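Worthorpe Garment Steamer – Owner's Guide
Section 4: Setting Up and First Use

Read this section before you plug anything in. We know how people treat manuals, so the parts that can scald you come first.

CAUTION: Steam burns. It burns through sleeves, through oven mitts that have seen better days, and through confidence. Never steam a garment while someone is wearing it, including you, including "just the cuff."

CAUTION: Use the cord supplied. An extension cord from the holiday lights box is not an approved accessory.

4.1 Putting the stand together

1. Slide the lower pole into the base until it clicks. If it does not click, turn the pole so the molded arrow faces the water tank and try again.
2. Pull the upper pole up to the height you want and close both collars. Hand tight is enough. Pliers will crack the collar, and the warranty team can tell.
3. Hook the Trikis hanger onto the top of the pole with the clips facing you.
4. Push the hose fitting into the base and turn it clockwise to the stop.
5. Set the steam head in its cradle. It should sit there without being held. If it leans, the cradle is on backward – spin it around.

Note: You will have one small gray washer left over. It is a spare for the tank cap. Put it somewhere you will remember, or, like most owners, put it in a kitchen drawer and order another in two years.

4.2 Filling the tank

1. Lift the tank straight up by its handle.
2. Turn it over and unscrew the cap.
3. Fill to the MAX line with cold water. Distilled water is best if your tap water leaves white rings in the kettle.
4. Close the cap, turn the tank upright and set it back on the base. You will hear a gulp. The gulp is normal.

CAUTION: Water only. No fabric softener, scented water, vinegar or essential oils. Lavender smells lovely for one afternoon and then seals the nozzle for good.

4.3 Heating up

1. Plug the unit in and turn the dial to 1. The lamp turns amber.
2. Wait for the lamp to turn green. This takes 2 minutes. It will feel like more.
3. Point the steam head at the floor, away from feet and pets, and squeeze the trigger for 8 seconds to clear the line. The first burst may spit.
4. Hang the garment and begin.

4.4 Choosing a setting

Setting 1 is for silk, satin and anything you paid too much for. Setting 2 is for cotton, linen and most everyday shirts. There is no setting 3, though the dial will let you turn a little past 2 if you insist. Nothing happens there.

Always check the care label before you start. If the label has been cut out because it itched, test the steam on an inside seam and wait for the patch to cool before judging it.

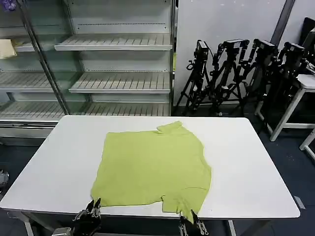 Fig. 4-1. Lime-green T-shirt, partly folded on a white table.

4.5 Steaming a T-shirt

1. Clip the shirt to the Trikis hanger at the shoulders. Don't clip the collar, which will stretch and stay stretched.
2. Start at the top and move down slowly, with the steam head just touching the fabric.
3. Pull the hem lightly with your free hand. Keep that hand below the steam head at all times.
4. Do printed areas from the inside. Steaming straight onto a print can lift it, and the band on your tour shirt is probably not going to reprint it.
5. Let the shirt hang until it is fully dry before folding. Folding it damp presses in a fresh set of creases, and you will be back at step 1.

Note: Heavy knits may need a second pass. The Kaimal brush attachment (sold separately, part 254) helps with thick cotton and also picks up a surprising amount of dog.

4.6 Shutting down

1. Turn the dial to OFF and unplug the unit.
2. Leave the steam head in its cradle for 34 minutes. It looks cool long before it is cool.
3. Empty the tank – yes, every time.
4. Coil the hose loosely and hang it over the pole. Do not wrap it tightly around the base.

If you store the steamer in a Vellura cover, make sure everything is dry first. The cover is good at keeping dust out and equally good at keeping moisture in.

Descaling instructions are in Section 5. Section revised April 19, 2019.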